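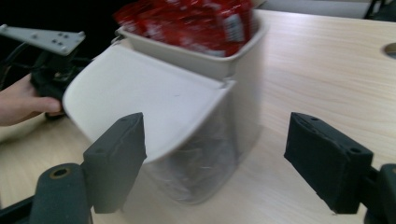
Frequently Asked Questions: Automation of Household and Shop-Floor Chores

Trurero Center for Applied Automation, Public Information Office
Last reviewed in April

The Center receives inquiries from households, care providers, small manufacturers and retailers on the present abilities of machines intended for everyday work. The answers below reflect the views of Center staff and the results of the Lilton chore survey. They will be revised as further results become available.

Can a machine do my housework today?

In part. Single-purpose machines for vacuuming, mopping and lawn mowing have been on sale for many years and perform adequately in suitable rooms and yards. Washing machines and dishwashers are also automatic machines, although few people now think of them in that way. The work that remains is the work between these machines: gathering clothes from the floor, loading and unloading, wiping, folding, sorting, putting away and taking out the trash. No general-purpose product that the Center has examined performs this work without supervision in an ordinary home.

What is the Lilton chore survey?

The survey is a set of 40 chores carried out under observation in the Center's Lilton building. Of these, 34 are household chores and 6 are taken from the shop floor. Each chore is attempted many times under changed conditions, such as a different table height, different lighting or a different starting position for the objects. The current edition covers 1359 attempts. The survey is directed by Kazimiera Laskowska, and the chore list is maintained by Abilio Arrieta.

Which chores give the best results?

Chores in which a rigid object of known shape is moved from one known place to another. Placing a cup on a shelf is a chore of this kind. In the current edition, such chores were completed in 91 percent of attempts. The Center advises caution in reading this figure. A household that lost nine cups in every hundred would not be satisfied, and most failures in the survey did not involve breakage but did require a person to step in.

Which chores give the poorest results?

Chores involving soft, crumpled or shiny materials, and chores involving parts that move on a hinge. Fitted sheets, plastic bags, snack packages and thin film all change shape when touched. A machine that has planned its grasp on the basis of what it saw a moment earlier may find that the material is no longer there.

Why does a small lidded bin present difficulty?

Members of the public often ask why the Center devotes time to an object as modest as a plastic bin. A bin with a hinged flap, lined with a clear bag and filled with wrappers, combines several problems that are usually studied one at a time. The flap swings. A light container may shift or tip when the flap is pushed. Clear film reflects light and shows whatever lies behind it, so its edge is hard to find. Glossy red packages rising above the rim may obstruct the flap on its way back. A person deals with these matters by steadying the bin with one hand and working with the other, and gives the task no thought.

For a machine, each step has to be learned or specified, including how hard to press and when to stop.

How do machines learn such chores?

Several methods are in use. In one, an engineer writes out the motions in advance. This remains the usual practice on production lines, where parts arrive in the same position each time. In another, a person performs the chore with hand-held grippers while a camera records the work from the point of view of the gripper, and the recordings are used to train a control program. The person's own judgment is thereby included in the material: the slight pause before contact, the change of angle, the second try. In a third method, an operator drives the robot directly from a distance.

The Center uses all three and does not recommend one over the others for every purpose. Hand-held recording has the advantage that it can be done at an ordinary table with ordinary objects. Its weakness is that a person's arm can reach positions that a given robot arm cannot, and some recordings must be set aside for that reason.

Do two hands make a difference?

Yes. Masaru Morikawa of the Center's handling group has compared one-handed and two-handed versions of the same chores. Opening containers, changing bags and folding cloth were all completed more often with two grippers. Two grippers also bring added expense and a greater chance of collision between them, and the control program must decide which one acts first. For picking and placing small rigid items, the second gripper made little difference.

Is the position better on the shop floor?

It is better where the work is regular. Welding, palletizing and the feeding of presses are widely automated. The chores that surround this work are less so. The six shop-floor chores in the survey are emptying scrap bins, wiping down a bench, replacing a liner, sorting mixed fasteners, clearing packing film and returning tools to a board. Returning tools was completed most reliably. Clearing packing film was completed least reliably, and results differed considerably from one morning to the next according to the daylight in the room.

Melquiades Quezada, who advises small firms through the Pradard program, recommends that a firm consider the arrangement of the work before considering a machine. A bin with no lid, kept in a fixed bracket, may remove most of the difficulty at very little cost. Several Pradard participants have made changes of this kind and have then decided that no robot was needed.

When will a general household robot be available?

The Center does not issue dates. Demonstrations shown to the public are usually the best of many attempts and often take place in rooms prepared for the purpose. When viewing a demonstration, the reader may wish to ask how many attempts were made, whether the recording has been speeded up, whether an operator was in control, and whether the machine had worked with those particular objects before.

Is it safe to have such a machine near children or older persons?

The Center does not certify products. As a general matter, an arm strong enough to lift a full laundry load is strong enough to cause injury. Purchasers should ask the maker for written information on speed limits, contact sensing and the means of stopping the machine by hand. Machines under test in Lilton are not operated near visitors.

Will these machines replace cleaning and care staff?

Present results do not support that expectation. Staff consulted during the survey pointed out that chores are seldom done alone. A care worker who empties a bin also notices whether a meal has been eaten. Olga Carretero, who represents care workers on the Center's advisory panel, has asked that this be recorded in each edition, and the Center has agreed. The survey measures the completion of chores. It does not measure the value of the visit.

May I suggest a chore for the next edition?

Yes. Suggestions should state the chore, the objects used, and what would count as having finished it. "Tidy the kitchen" cannot be tested as written. "Place all dry dishes from the rack into the cupboard" can. Suggestions may be left at the front desk of the Costello Street entrance or submitted through the contact form.

May I visit?

The Lilton building is open to visitors on Thursday from 2 p.m. Groups are asked to write in advance. Photography is permitted in the front hall only.

Shared 91 times | 4 comments

Sign up for the Center's newsletter. You may unsubscribe at any time.

This site uses cookies to remember your settings. Accept | Manage settings

Comments

benchwright
The advice about taking the lid off the scrap bin is worth more than the rest of the page. We priced an arm for our shop two years ago and the quote for the gripper alone ended the conversation.

M. Tolliver
Does the 91 percent include attempts where the cup was set down on its side? It would be useful to know what counts as complete.

Trurero Public Information Office
A cup placed on its side is recorded as a failure. The full definitions are printed in the annex to the survey.

dorrie_k
Please add fitted sheets with a person's cat on the bed. I am quite serious, this is the condition in which mine are changed.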